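Section 4: Setting Up the Audio Guide for a Temporary Exhibition

Welcome back! By now you should have the Nuvo base unit mounted and switched on, and your handsets should be sitting in the charging rack with a steady green light on each one. If any of them are still blinking, go and have a cup of coffee and let them finish, because everything in this section goes more smoothly with full batteries.

We will be building a tour from scratch for a temporary show. If you are only changing a few labels in a permanent gallery, you can skip ahead to Section 6, although you may still like to read the part on stop numbers, which trips up a lot of first-time users.

4.1 Create the exhibition

1. Open Clamis Manager on the front desk computer and sign in with your curator account. The visitor services account can look at tours but can't make new ones.
2. Choose Exhibitions, then New. Type the title just as it appears on your wall panel, accents and all.
3. Enter the opening and closing dates. The tour will appear on handsets the morning the show opens and will go away by itself at the end of the last day.
4. Pick a floor plan. If your galleries have been rearranged with movable walls, import the new plan now. Swapping plans later on will undo your stop positions, and you would be placing them all over again.
5. Click Save.

Note: A single exhibition can hold up to 233 stops. Very few shows need anything like that many, and most visitors are happiest with a tour they can finish in an hour or so, with time left over for simply looking.

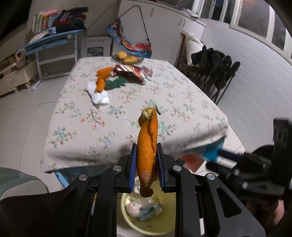
4.2 Add your stops

1. With the exhibition open, click Add Stop. A blank stop card appears on the right.
2. Type a stop number. We suggest starting each room on a fresh hundred, so the first room begins at 101 and the sixth item in it is 106. Visitors pick this up very quickly, and it leaves you room to slip in a late loan without renumbering everything.
3. Fill in the artist, title, year and lender. Only the artist and title show on the handset screen. The other fields are for your own records and for the printed checklist.
4. Drag the stop marker onto the floor plan, as close as you can to where the visitor will stand. For a large sculpture that people walk around, put it on the side they will come to first.
5. Upload your recording. Clamis takes WAV and MP3 files, and will let you know if a file is too quiet.
6. Paste the transcript into the box underneath. Please don't leave this for later, tempting as it is the week before an opening. Deaf and hard-of-hearing visitors rely on it, and plenty of other people like to read along as well.

Caution: Don't use the same number for two stops, even in different languages. The handset will play whichever one was saved first, and it won't warn you.

Tip: A transcript of 193 words comes out at a comfortable length when read at an easy pace. If yours is much longer, consider splitting it into a main stop and a "tell me more" stop.

4.3 Send the tour to the handsets

1. Make sure every handset is seated firmly in the Vanhove rack. You should feel a small click.
2. In Clamis Manager, choose Send to Rack and tick the exhibition you want.
3. Wait for the lights to turn from amber to green. A full tour with music can take nearly 500 seconds, so please be patient with it.
4. Lift out one handset, walk the whole show with it, and key in every stop as you go. Bring the printed checklist and a pencil.

Caution: Don't pull a handset out of the rack while its light is amber. If this does happen, put it back and repeat step 2 for that handset alone.

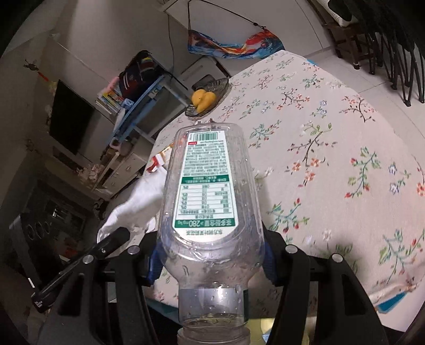

Figure 4-2. Green banner on the label, reading "280".

4.4 If a stop won't play

First, check that the recording has a small speaker symbol next to it on the stop card. If the symbol is gray, upload the file once more and send the tour again. If the symbol is black and the handset is still silent, turn the handset off, count slowly to ten, and turn it back on.

Handsets bought before the August update may also need new software. Instructions for this are in the Flelano supplement, which is tucked inside the back cover of your binder.

Last revised 2 Feb 2022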